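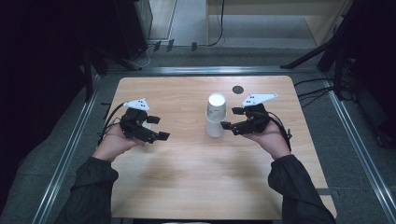 Two white cups, one on top of the other, on a pale wooden table.

About Bullurstead

We sell cups to cafés, canteens and school fairs. It is a modest line of work and we have stopped trying to make it sound otherwise at parties.

Olga Caldeira opened the business in November with 400 sleeves of stock and a van that disliked hills. Hyun-seo Seo joined to draw the patterns and stayed to argue over the rims.

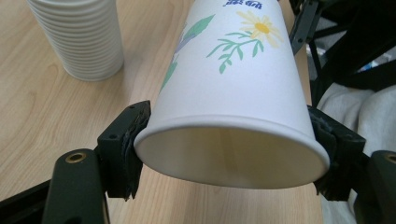

Flowers still outsell everything else we print. The Nông range came out of a long winter of sketching leaves, and customers who swore they wanted something modern keep ordering it for weddings. Our geometric range, Zedier, has its admirers, most of them related to Hyun-seo.
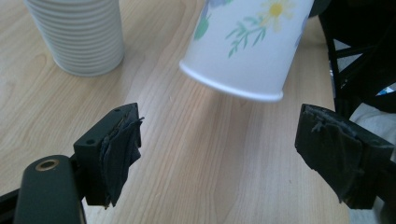
Photo: Bullurstead

We also carry ribbed cups and plain white ones, for people who would like their coffee without botany. The minimum order is 3,000 for custom prints and 15 sleeves for anything already on the shelf. Samples go out in packs of 5, and yes, you may keep them.
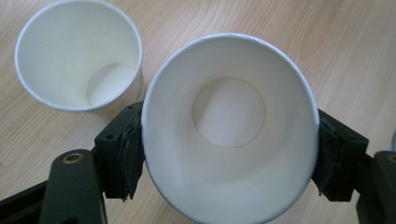 Visit us

The showroom is upstairs from Platen, the print shop. Ring the lower bell. The upper one is decorative.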